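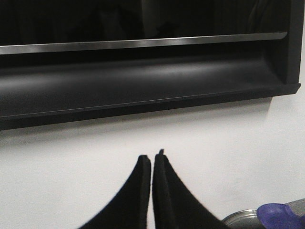 Wolo Wall Shelf, Matte Black

We've been selling shelves out of our little shop for a good many years now, and I don't think any of them has made people stop and chat quite like the Wolo does. It's a plain, quiet sort of shelf - no curly brackets, no fuss - and it seems to find a home in kitchens, hallways and kids' rooms alike (one customer keeps her whole seed collection on hers!).

The Wolo was drawn up by Ketsara Intarasuk, who grew up in a small apartment and has strong feelings about wasted walls. She wanted something you could load up with cookbooks and stop worrying about, and after a winter of trying things out in the Huenchumán workshop she got it.

Width: 945 mm
Load: up to 500 g per hook, hooks sold separately
Wall fixings: 8, in the box
Color: matte black

Please set aside an afternoon for putting it up, and ask a friend over, as it really does take 2 people to hold it level while the first screws go in. Wipe it down with a soft damp cloth and skip the scouring pads, which leave shiny patches on a matte finish.

Orders placed before noon go out the same afternoon. If you're stuck on what to buy for an older plaster wall, write to Nicanor at the shop and tell him what you've got. He loves a tricky wall.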